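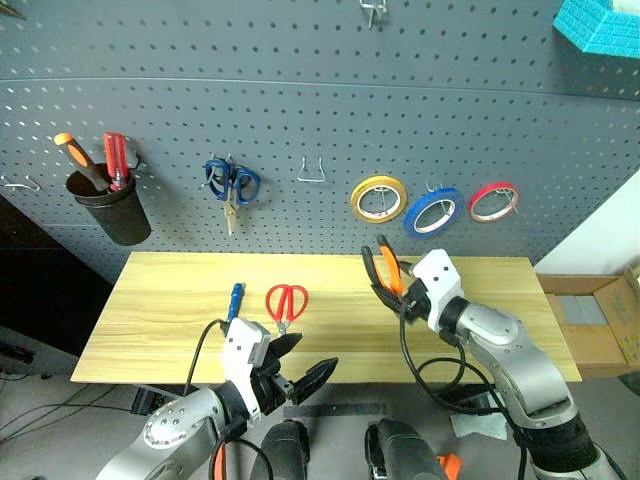

Une remarque revient chaque année après la première séance, et je la recopie telle qu'elle m'est parvenue : si tout le monde sait où sont les choses, pourquoi passer une heure à leur donner une place ? La question est bonne. Elle m'a été posée par quelqu'un qui venait de passer dix minutes à chercher l'agrafeuse.

Séance 3 – Ranger, classer, retrouver

1. Deux verbes qu'on confond

Ranger, c'est donner un lieu à un objet. Classer, c'est lui donner un voisinage. Une bibliothèque rangée par couleur est parfaitement rangée ; essayez d'y trouver un traité de comptabilité. Le bibliothécaire classe d'abord et range ensuite. Le particulier fait l'inverse, puis achète des boîtes.

Vocabulaire à connaître pour la suite : emplacement fixe, emplacement flottant, adresse, rebut, divers. Le « divers » mérite un avertissement. Toute catégorie de ce nom finit par avaler les autres, et le plan de classement de la mairie de Clellance en comptait 17, dont un « divers (suite) ».

2. L'emplacement fixe

Chaque objet a sa place, qu'il y soit ou non. L'avantage tient dans la fin de la phrase : une place vide est une information. Ciseaux et tournevis accrochés à un panneau perforé relèvent de ce régime, comme les clés d'un hôtel ou les manteaux d'une école maternelle. L'inconvénient : la place reste prise même quand l'objet ne sert plus. On a vu des crochets survivre de longues années à ce qu'ils portaient.

3. L'emplacement flottant

L'objet va où il y a de la place, et un registre note l'adresse. C'est le régime des grands entrepôts. Chez Skjelbred, grossiste en quincaillerie, les charnières voisinent avec les graines de gazon et personne ne s'en plaint, tant que le registre est à jour. L'entrepôt de Nallholm a perdu le sien pendant une matinée : 933 références, toutes présentes, toutes introuvables. Je vous laisse méditer la différence entre posséder et disposer.

4. Le coût de la recherche

On le sous-estime parce qu'il se paie en petites coupures. L'étude interne d'Ultura (polycopié, p. 70) distingue le temps de recherche, le temps d'hésitation et le temps passé à demander à un collègue, lequel cherche aussi. Notez que le rachat en double n'y figure pas, faute d'avoir retrouvé les factures.

À faire pour la prochaine fois

Choisir un tiroir chez soi. En dresser l'inventaire, proposer deux classements incompatibles et défendre le moins bon – une page, pas davantage. Le tiroir à piles et ficelles est admis. Les photos de tiroirs d'autrui ne le sont plus.

Lire le chapitre sur les nomenclatures, au moins jusqu'au tableau.

Partagé 10 fois · 0 commentaire
Contact – Reproduction autorisée pour l'enseignement – Haut de page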